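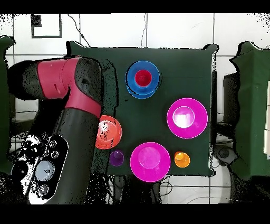
Rosemarie Dreßler
Director of Dining and Residential Services, Endavmont College

Each January, the college reviews what it spends on its dining halls, and each January a proposal returns to replace washable dishes with disposable ones. The case is familiar. Plates break, cups leave the building in coat pockets, and dishwashing positions are hard to fill. I have read the proposal carefully again this year, and I remain opposed to it.

The savings are smaller than they look. A disposable plate is cheap to buy, but it must be delivered, stored, collected and hauled away, and those charges fall under other departments. When Schmieder Hall used paper service for 12 weeks during its kitchen repairs, the dining account improved and the waste account did not. My colleague Till Ruppert, who manages both buildings on the east side of campus, had to schedule 2 extra pickups a week for the whole period.

There is also the matter of how people eat. Students at Schmieder took their meals upstairs during those weeks, and many tables stood empty by 11 in the morning on days when they would normally have been full of late breakfasts. A meal on a real plate asks a person to sit down and later to carry something back. For a first-year student far from home, that half hour may be the only conversation of the day. A residential college should be slow to give it up.

I do not suggest that current practice is beyond criticism. Our return stations are poorly placed, particularly at Brudance House, where the only one is behind the stairs. The dishwashing shifts should pay more and end earlier. Both changes would cost money, and I have asked for it in the coming budget.

Until that request is decided, I would urge the college to keep its dishes and to judge the expense across all departments together.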